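Six Episodes and a Goat

The first thing you learn about Vorneck is that it rains there. The second is that the rain has a credit in the opening titles. It comes after the lead actress and before the goat, and having watched the whole series twice I think the billing is about right.

For anyone who has avoided the conversation so far, Vorneck is a comedy-drama in six episodes about a town that wins a lawsuit against itself. The details are handled in the first nine minutes by a lawyer eating soup. After that the show loses all interest in the law and turns to the question of who gets to spend the money, which is not very much money, and which may not exist. Viera Skála plays Marta Vaněk, the deputy mayor, who has been deputy to four mayors and has outlived two of them. Janka Štěpánek plays her sister Olga, who comes home for a funeral in the first episode and is still wearing the coat in the last.

I went to see them both in November, in the town of Tretari, where the series was shot and where the second season is supposed to be shot if anybody signs the paper. Tretari has a bus station, a bakery, and a square with a dry fountain. Fans of the show will know the fountain. In person it is smaller, and somebody had left a bicycle in it.

Skála was late, apologized for it at length, and ordered dumplings before she sat down. She spent twenty years in theater before television noticed her, mostly playing queens and aunts. "You get to a certain age and they hand you a shawl," she said. "In this one I asked for a calculator." The calculator is in almost every scene she has. She doesn't look at it. She presses the buttons the way other actresses smoke.

The part was written for somebody else, a fact she brings up cheerfully and often. The writers had in mind a large, loud man, and when the large, loud man went off to play a submarine captain, they changed the name and kept every line. That explains a few things. Marta threatens to punch a surveyor in episode two. She refers to her own "prime" with great confidence. There is a scene in a barber's chair which I had taken for a bold statement about power, and which Skála says was simply never taken out.

Štěpánek is harder to interview, being one of those people who answer a question and then stop. I asked whether Olga is the villain. "No," she said. I asked whether Marta is. She thought it over for long enough that the waiter came and went. "The coat, maybe," she said. 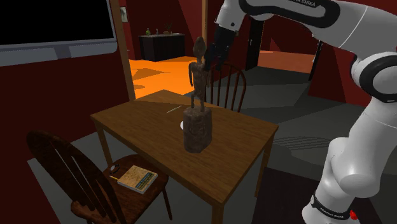
It was a good coat, in fairness. It weighed as much as a child when wet, and it was wet for all of the shoot. There were two of them at the start. One went into the river during the chase in episode four and was last seen heading south, so everything afterward was filmed with the survivor, which had to be dried overnight in the bakery. Štěpánek says she smelled of rye until spring, and that dogs followed her.

The series came out on Skunuver, the small streaming service you may have signed up for by accident while trying to watch a football match. Skunuver put it up late one night with no trailer and the wrong poster. The poster showed two smiling women on a beach. There is no beach in Vorneck. For the first couple of weeks the reviews from viewers were mostly about the beach.

Then somebody clipped the budget meeting. If you've seen one piece of the show, it's this one: eleven minutes in a single room, during which the council tries to approve 331 crowns for a new door handle. Marta wants the handle. Olga, who isn't on the council and has only come in to get warm, doesn't see what was wrong with the old one. By the end the figure has climbed to 337, a marriage is over, and the door is open because there's nothing to close it with. People who don't speak a word of the language began quoting the numbers at each other. I've seen 337 on a T-shirt. The man wearing it told me it was his bus.

The meeting was shot 115 times, if you believe the director, or "until lunch," if you believe Skála. I lean toward Skála. Either way there's a looseness to it that the rest of the show can't always match. Episode three is a mess. It sends Marta to the capital to see a minister, and away from the mud and the council she becomes an ordinary funny woman in an ordinary funny show, with a revolving door and everything. The fifth episode has a dream sequence. I'd have taken the goat over the dream, and the goat is in it.

But the sixth is lovely. The money finally turns up, in an envelope, and the sisters sit in a parked van and argue over who should open it. They argue about their mother, then about the van. It gets dark. The rain does some of its best work. I won't say what's in the envelope, mostly for the reason that the show doesn't either, and I've now met both of the women who held it.

"Paper," said Štěpánek, when I asked.

"Mine was a menu," said Skála. "We did it over two days. Maybe they lost the paper."

A second season is either certain or dead, depending on who's picking up the phone at Skunuver. When I called I was told it was certain, then put on hold, then told that the person who'd said so had the wrong show. The scripts exist. Skála has read three of them and claims to have understood two. In the new story the town discovers it has been on the wrong side of the district line for a century and owes somebody an apology, and Marta is put in charge of writing it. There's a new mayor, her fifth. He doesn't look well.

Štěpánek hasn't read anything. She's doing a play in the meantime, a long one, in which she is on stage for three hours and speaks in the last. She seemed happier talking about that than about anything else we covered, and used nearly two full sentences to do it. Would she come back as Olga? She would. Did she have any conditions?

"A raincoat," she said.

By then it was past four and the last bus was due. Skála walked me across the square, still talking, mainly about the submarine film, which she has seen and which she recommends to everyone. "He's terrible in it," she said. "Such a relief." She stopped at the fountain to move the bicycle, decided it was too heavy, and left it where it was.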